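September
By Analyn Dagdag
4 min read

Small things from the gym bag

I've been playing badminton at the Letlow gym for a couple of years now, and every fall I clean out my bag and find far more shuttlecocks in it than I thought I owned. Some are fine. Some look like they lost a fight with a lawnmower. Last year I threw the whole lot in a drawer and forgot them, but this time I wanted to look at them properly before deciding what stays.

I should say up front that I'm a plastic shuttle person. I know, I know. Ruairí Mac Suibhne, who I've been losing to since the week I joined, plays with feathers whenever he can and thinks I'm missing out. He's probably right about the feel of them. But I play at seven in the morning before work, I mishit a lot, and I'd go through a tube of feathers before breakfast. Plastic it is.
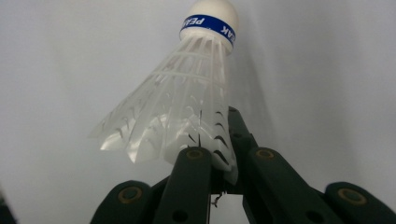
Photo: Analyn Dagdag / Letlow morning group

The white one with the royal-blue band, PEAK printed on it. I love how the little openings in the skirt start out tiny up by the head and get bigger toward the rim, and then the edge goes all pointy, like somebody wanted you to remember feathers.

I never paid attention to any of that while playing (you don't, it's coming at your face). Up close it's a lovely bit of design, all those thin ribs running down and the rings going across them. My daughter said it looked like a fancy lampshade and now I can't see it any other way.

The band is my favorite part. Blue is what I look for when I'm scooping shuttles off the floor at the end of a session, because most of the group buys a different kind and they all end up in the same corner. On plastic shuttles the band color is often there to tell you the speed, and blue usually means medium, though I'd go by whatever is printed on your own tube. Medium suits our hall. We tried some fast ones in the middle of summer when it was baking in there and everything sailed out the back – I don't think I kept a single clear in all morning.

A few things I've picked up about keeping plastic ones going, for anybody who is also cleaning out a bag:

Put them back in the tube. I was terrible about this. A skirt that spends a week under a pair of shoes comes out oval, and then it wobbles all the way over the net. You can sometimes coax one back into shape with warm water and a bit of patience, but I've had mixed luck.

Don't leave them in a cold car overnight either. Mine seem to crack much sooner when I do.

And keep the ragged ones for drills! I have a box at home with more than 75 in it, most of them retired from games, and they're perfect for practicing serves against the garage door. My neighbors have been very kind about the noise. My best run so far is 41 serves in a row over the chalk line, and I was so pleased that I called Ruairí to tell him. He asked how high the line was. We don't need to get into that.

Next up I want to do racket grips, since I found nine of them in the side pocket, none matching, and one so old it has gone sticky. After that maybe the shoes, if I can stand to have them in the house long enough. If you play in the mornings with us and have an odd shuttle you'd like added here, leave it in the basket by the net posts with your name on a bit of tape and I'll get to it.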